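Pantry Corner: Pouches, Packets and Other Things That Will Not Stand Up

Posted in Kitchen, Storage

Everything used to come in a jar. Jars stand up, stack, and can be used afterward to hold screws. Then the food industry discovered the pouch, and my pantry shelf became a place where half-empty bags lean on each other like people at the end of a long wedding.

I have spent more evenings on this than I'd admit to my doctor. What follows is what has worked in a kitchen with one deep cupboard, a narrow drawer and a husband who folds nothing.

Powders and granules

Bouillon, baking powder, dried milk, gelatin. Their enemy is steam, and most of us store them right next to the stove. Move them. A cupboard on the far wall is fine, and you'll get some exercise when the soup needs help.

Never shake bouillon straight from the bag over a boiling pot. The steam goes up, the granules clump at the mouth, and in a month you are chipping at it with a butter knife. Spoon it into a dry cup first, away from the heat, then tip the cup in. 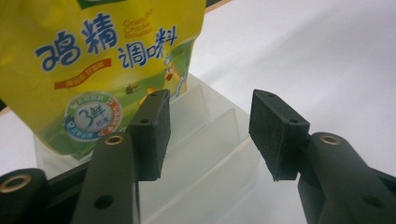 If it has already set into a brick, all is not lost. Break off a lump, dissolve it in a little hot water and taste as you go. You've lost the convenience of measuring but the flavor is generally all right. If it smells stale or has gone damp and strange, throw it out and say nothing to the family.

My neighbor Violeta Medina puts a few grains of dry rice in with her salt and swears by it. I tried this and found rice in my eggs. A square of coffee filter folded around the rice and taped shut does the same job with less crunching.

Clips

I own a large number of clips and can find two. Clothespins are cheaper, grip well on thin bags and look no worse. For thick foil bags, squeeze the air out, fold the top over twice, and put a binder clip at each end of the fold. One clip in the middle lets the corners gape, and ants have never once come in through the middle.

Rubber bands dry out and snap. Bread ties are for bread.

Bins

Any container will do so long as you can see into it and the sides come at least halfway up whatever you're storing. I used shoeboxes for years, with good results apart from a faint suggestion of loafers in the oatmeal.
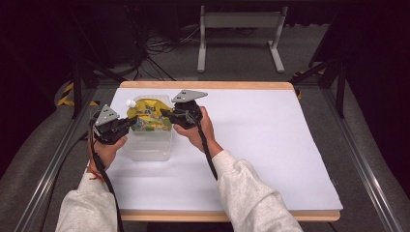
Sort by how often you reach for a thing and forget about alphabetical order, which lasts until the first person who isn't you puts away groceries. Daily things go at the front, baking things behind, and whatever you bought for one recipe in November goes at the very back to think about what it's done. Pouches with a spout get a bin to themselves in my house. Clear plastic is best for these, and if the spout is up at one corner, like the little white one on that yellow pouch, set it in with that corner high and against the side of the bin. Wipe the threads before you put the cap back on, or the next person will need pliers.

Line the bin with a paper towel. When something leaks, and it will, you change the towel and go on with your life.

Labels

Masking tape and a marker. Write the date you opened it, because the printed one only tells you about the unopened version. Ecaterina Onu wrote in last time to recommend a chalkboard paint system with matching lids. I'm happy for her.

Put the tape on the bin for anything you buy over and over, and on the bag itself for anything odd. Don't stick it over the cooking directions. I have guessed at a good many dumplings this way. 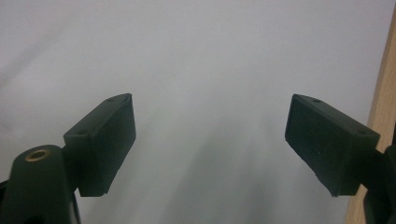

Wiping down

Twice a year, take everything out. Everything, including the vinegar with the ring under it. Warm water with a drop of dish soap deals with most shelves; for the sticky patches, lay a wet cloth on top and leave it for ten minutes while you read the backs of packets and discover how old they are. Let the shelf dry with the door open before anything goes back.

While you're in there, check the corners for webbing or small moths. If you find any, the flour goes, the rice goes, and the new flour spends a week in the freezer before it's allowed on the shelf.

Next time: lids, and where the other ones went. Bautista Fuentealba has already sent me his theory about the dishwasher, so there's no need to send that one again.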